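Kudley Opens Summer Sandal Line to Wholesale Buyers, Adds Repair and Return Program

PERKELL - Footwear maker Kudley said today that its summer slide sandals will be offered to independent shops for the first time, starting in April. Until now the company has sold its warm-weather shoes only through its own website and its factory store in Perkell.

The wholesale range covers 19 styles in adult and children's sizes. Shops can order as few as 20 pairs, in any mix of sizes and colors, and reorder single sizes during the season.

"Small shops told us our old minimum was too high," the company said in a statement. "They wanted to try a few pairs on the shelf before they committed to a full wall of them. The new terms let them do that."

Kudley tested the lower minimum last summer with a group of beach and resort stores. Most of them placed a second order before the end of the season - pink and navy sold out first - and several asked for wider widths, which have been added to six of the styles this year.

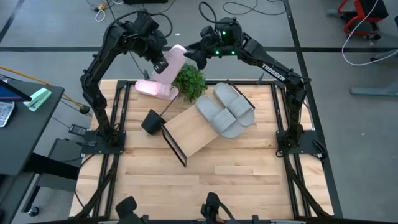
Pink slide sandals with a ribbed strap.

The company is also starting a return program for worn-out pairs. Customers can drop off old Kudley sandals at any participating shop and receive a credit toward a new pair. Returned sandals will be sorted at the company's warehouse on Imai Road. Pairs with a loose strap will be reglued and sold at a discount in the factory store, and the rest will be sent to Nuvemon, a regional recycler that grinds used soles into filler for playground mats.

Kudley expects to take back 775 pairs in the first season. Shops that join the program will get a collection bin, a counter sign and prepaid shipping labels. There is no fee to take part, and shops do not need to carry the full wholesale range.

Orders for the first shipment are open now. Space is limited to 400 shops, and applications will be handled in the order they arrive. Existing test stores keep their accounts and do not need to apply again.

About Kudley

Kudley designs and sells casual footwear for adults and children, including slides, clogs and canvas shoes. The company is based in Perkell. Wholesale forms, size charts and shipping terms are available on the trade page of the Kudley website.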